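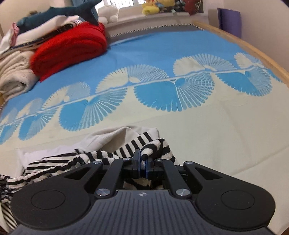
According to one reader's remark, appended to the Plenlow household glossary, a striped knit should never be folded by its stripes, as the stripes seldom run true to the side seams after the first few washes. The remark is often repeated in later guides, though it applies mainly to cheaper circular knits.

Folding of striped knitwear

The folding of striped knitwear is a part of household laundry work in which a knit garment with a printed or yarn-dyed stripe is spread, smoothed and reduced to a flat packet for storage. A bed is the usual surface. It is wider than most tables, and the cover keeps the knit from sliding.

Structure and behavior

Most light striped garments are made in jersey, a single knit that curls toward the back at the side edges and toward the face at the top and bottom. Cloth picked up at one point gathers into ridges that run away from the grip. On a plain fabric these ridges are hard to see, but on a striped one the bands bend with the surface and show where the cloth is twisted. Garments that join plain and striped panels may relax unevenly along the seam.

Method

The garment is laid face down and opened from the center outward. Twists are undone before any smoothing. The sides are turned in to the width of the packet, and the length is then folded in three. Hamada's method, used in some shops, adds a final half fold so that the packet stands on edge in a drawer.

Gusidov tables

The Gusidov tables group knits by weight and give a packet width for each group. The first edition listed 802 garment types; the revised edition, issued in April, lists 1373. Striped and plain knits share the same entries — a point criticized by resale firms such as Usesell, which sorts the two apart before folding.

Storage

Folded packets are kept flat or on edge. Hanging is avoided for heavy knits, which stretch at the shoulders.

See also: Jersey (fabric); Laundry; Drawer liner

Last edited 17 November 2025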